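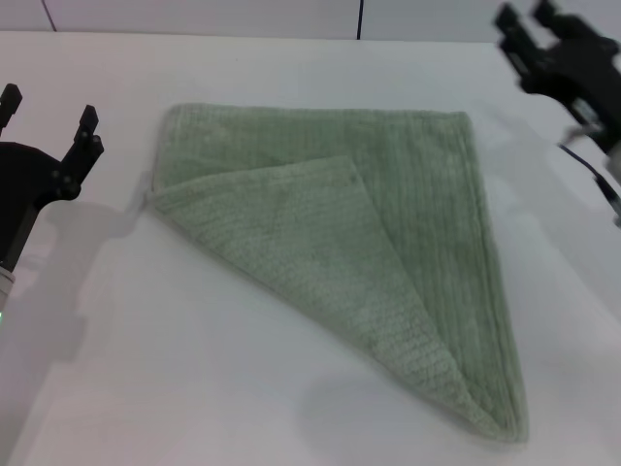 Ilir Spahić wrote in to ask whether the Trondar is worth the drive to the Matos open day, and whether they feed you. Yes to the first, if you like watching laundry more than doing it. The food was crackers.

Two arms, one green towel, a white table. I stood there for 13 minutes, longer than I've ever given a towel at home. The grippers are gentle and in no hurry at all. The woman running the demo was patient with my questions, except the one about fitted sheets.

Parking is bad. Three stars for the robot, four for the chairs. Next open day is in March.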